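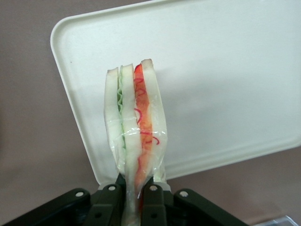
工作间小窍门:给机械臂挑夹爪,先拿厨房里的东西试

家里或者小工作间装了桌面机械臂的人,多半会碰到同一个问题:夹爪说明书上写的都是夹方块、夹圆柱,买回来想让它递个碗、拿个包好的三明治,一夹就扁,一松就掉。下面这些做法是我们在Furker的台子上反复试夹爪时攒下来的,大部分不用花钱,有厨房就能做。

一、先定测试物,再比夹爪

比较两只夹爪,东西必须一样。我们固定用这几样:保鲜膜包好的三明治、生鸡蛋、装了半杯水的塑料杯、一块湿海绵、一把汤勺。硬的东西放最后,几乎哪只夹爪都夹得住,测不出差别。

三明治每次按同一个方法做:三片白面包,一层生菜,一层红椒。不要抹酱,酱会让面包片打滑,每个都不一样。做好以后放十分钟再包。

二、保鲜膜的包法

膜要贴紧,在底下收拢,拧成一个细颈。夹爪夹这个细颈,面包本身不受力。Aranka Bíró试过直接夹面包两侧,夹力降到最低一档还是留下两道印子,后来就都改成夹细颈了。

拧的时候朝一个方向拧三圈,再用手指捏平。拧得太少,三明治会在手指之间转;拧得太多,膜容易在根部裂开。膜上有水要先擦干。

三、连杆式还是平行滑轨式

我们手上有两种。Skemska的是连杆式,手指靠几块铰接的板子带动,张开幅度大,碰到歪一点的东西也能合上。缺点是手指合拢时指尖会走一段弧线,贴着桌面夹薄东西时要把手腕抬高几毫米,不然指尖会蹭桌子。

Medve的是平行滑轨式,指尖走直线,夹卡片、盘沿这类东西很准,但是滑轨怕面粉和面包屑。放在厨房用,每天收工要用软毛刷刷一遍,不要用气枪吹,碎屑会被吹进滑轨里面。

只买一只的话,夹食品和软包装选连杆式,夹餐具选平行式。

四、夹力怎么调

从最低档开始往上加,加到东西提起来不往下滑,再多加一档,停在那里。不要从高往低减,软的东西被压过一次就变形了,后面的结果不能算。

控制器上如果显示电流,可以把数字记下来。我们的控制器夹细颈用159毫安,换一只夹爪这个数字就没有用了,要重新找。

提起来以后停30秒再放下。很多夹爪刚夹住时没问题,过一会儿手指才慢慢松开。

五、指尖垫片

光面的塑料手指夹保鲜膜会滑。试过的几种垫法:

橡皮筋绕两圈:最便宜,手感也不错,用久了会发黏,要常换。
厨房防滑垫剪成小条,双面胶贴上:最耐用,现在一直用这个。
硅胶手套剪下来的指套:夹鸡蛋最好,夹保鲜膜时容易把膜带起来。
砂纸:不要用,会把膜划破。

贴垫片之前用酒精擦手指,等干透再贴。两边的厚度要一样,差一毫米夹起来就会偏。

六、手腕上的摄像头

装在手腕上的小摄像头离东西很近,最怕反光。保鲜膜反光尤其厉害,顶灯一开,画面里一片白,识别程序找不到边缘。办法是把顶灯关掉,开侧面的台灯,灯罩上夹一张烘焙纸。

背景也要管。桌面颜色深、东西颜色也深的时候,在后面靠一个白色托盘,轮廓会清楚很多。托盘要用哑光的,有光泽的把角度斜一点也能用。换背景以后曝光要重新锁定,自动曝光会跟着东西远近忽亮忽暗。

镜头每天用眼镜布擦一次。厨房里油气重,看着不脏,画面已经发灰了。

七、控制器的速度

速度不要一上来就开满。Brenarov控制器的速度是用一个数值设的,我们平时用2000,拿鸡蛋和杯子时减半。加速度比速度更要紧,三明治掉下来大多是在起步和急停的时候。控制器里有平滑起停的选项就打开,没有的话,在路线中间多加一两个点,让它走得缓一些。

竖着拿的高东西,转弯之前先停一下,等它不晃了再走。

八、记录

拿一个本子,每一轮写四项:夹爪、垫片、档位、掉没掉。Hubert Wallner喜欢用表格软件,我觉得手上有面包屑的时候还是铅笔方便。每种组合多夹几次再下结论,我们上一轮做了47次,连杆式加防滑垫这一组掉得最少,光面手指那一组在前几次就看出不行了。

掉了的也要写清楚是怎么掉的:从手指间滑下去、膜裂开、还是转了半圈以后歪掉。三种毛病的治法不一样,第一种换垫片,第二种重新包,第三种把夹的位置往上挪一点。

九、清洗和安全

碰过生鸡蛋的手指要拆下来用洗洁精洗,拆之前先断电。铆钉和铰链的地方用棉签蘸清水擦,擦完晾着,不要泡。需要上油的话用食品级润滑油,一个关节一小滴,多出来的用纸擦掉。

测试用的三明治不要吃,夹爪上的油和灰隔着一层膜也不保险。面包可以用快过期的,软硬差不多就行。

手不要在机械臂通电的时候伸进去扶东西。急停按钮放在不拿东西的那只手能够到的地方。

十、常见的小毛病

夹爪合不拢:先看铰链里有没有夹着碎膜,用镊子取出来。
两根手指一高一低:垫片厚度不一样,或者固定螺丝松了。
每次放下都往一边倒:松开得太快,把张开速度调低,放稳以后停一秒再张开。
膜粘在手指上不下来:垫片发黏了,换新的。

夹爪转接板的孔位,各家不一样,下单之前用尺子量一下自己机械臂末端的孔距。我们有一块板量错了,到现在还在抽屉里。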